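The Pink Box Page: Sorting Out the Hall Closet

Welcome to the closet gallery! I put this page up in December, when I finally decided that the hall closet at our place in Hatance had beaten me for long enough.

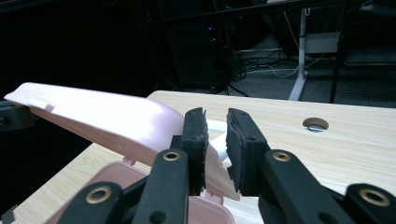

So, where was I. The closet is the narrow one between the bathroom and the front door, and for years it has been the place where things go when I have people coming over in 21 minutes. Wrapping paper, dead flashlights, somebody's swim goggles, the good scissors (always the good scissors). My plan was to give everything small a box with a proper lid and everything big a hook or a shelf, and to write it down as I went for those of you who kept asking.

The boxes

I'm a hinged-lid person now. I used to buy the kind with the lid that comes all the way off, and I would find the lids in the kitchen, under the couch, once in the car. With a hinge the lid stays put, even if it does flop back and hit the shelf above when I'm in a hurry. The pink came later. My neighbor Mutua Shirima was clearing out his spare room and asked if I wanted a pale pink plastic one, and I said yes before I'd even thought about where it would go. It's grown on me! In a dark closet a pale color is so much easier to find.

A note on little clips and tabs, which I have strong feelings about. I press them closed with my thumb and listen for the click. If a lid won't click I don't lean on it, I take something out. I cracked a clip last year by sitting on the box (it was full of yarn, you'd think it would have been comfortable) and it has never stayed shut properly again.

Washing them

Every box got a wash before anything went in. Warm water, a drop of dish soap and an old toothbrush for the hinge, where the crumbs and fluff like to hide. Leave the lid open overnight. I skipped that part on one box and my envelopes all stuck themselves down, the whole pack of 200, and I'm still opening them with a butter knife and using tape.

What went where

Sewing things are on the middle shelf, right at my elbow. Thread, bobbins, the tape measure, and a tin of buttons from my aunt that I refuse to sort. I tried for one evening and gave up.

First aid is up high, next to the spare light bulbs. I went through the dates on everything and threw out a cough syrup older than our stove.

Batteries and chargers sit by the door. If I don't know what a charger belongs to, it gets 2 months in the box with a piece of masking tape on it, and then off it goes to the Bronen recycling counter.

Gift wrap is still a problem. The rolls are too long for any box I own, so for now they're standing in the corner behind the ironing board, falling over whenever somebody shuts the front door. If you've got a fix that doesn't involve drilling into the wall, please write to me — I mean it.

Labels

I write on masking tape in fat marker and stick it on the front. I did try cute printed ones with a border, and they peeled off by Sunday. Tape isn't pretty but it stays, and when the yarn turns into batteries I just rip it off and write a new one.

What I spent

Hardly anything. I bought 5 hooks and a new marker from the Kariuki hardware store, and the rest was already in the house or came from Mutua. He has since asked whether I'd like a laundry rack, a lamp with no plug and a set of encyclopedias. I took the rack.

Next up is the cupboard under the sink, and I've been putting it off since the summer. There's a bag of bags in there with more bags inside it. Wish me luck, and if you've sorted yours, tell me where you put the sponges!

— Neema

Recent pages
The junk drawer, before and after
Meren Street yard sale: what I brought home
Spice jars, and why I stopped alphabetizing
Fixing a drawer that sticks

Last updated: December

Contact Neema Urio | © Neema Urio, please ask before you borrow pictures | Back to top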